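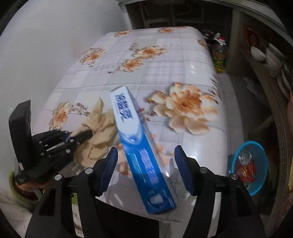

*Rendgate, June*

# Table Clearing, Set 2

Hello, and thank you for opening the README first! This folder holds pictures and notes about clearing a table at home, the small everyday job of picking things up, wiping where they were and deciding where they ought to live.

The toothpaste box is a good one to start with. It's white at one end and bright blue at the other, with big blue Chinese characters on the white part and ice cubes on the blue part, and it's shiny enough to catch the light. We file it under `bathroom` even when it turns up on a table, because the label follows where a thing belongs (Lilibeth Salazar and I went back and forth on this for most of an afternoon, and she won).

## What's inside

- `pictures/`: 300 pictures
- `notes/`: a short text note for each one
- `labels.csv`: item, category, surface

## Labels

Boxes are labeled by what's printed on them, so an empty box and a full one get the same name. Any crumpled fabric is just `cloth`. Please don't guess between towel, rag and napkin, I beg you. The flowered oilcloth goes under `surface` and never under `item`, and its big orange and peach flowers are part of it.

## Known problems

Glare on glossy packaging makes small print hard to read, so 50 of the notes leave the text field blank. The `surface` column still has 7 rows marked `unsure`.

Corrections are very welcome, even tiny ones.

Precious Manalo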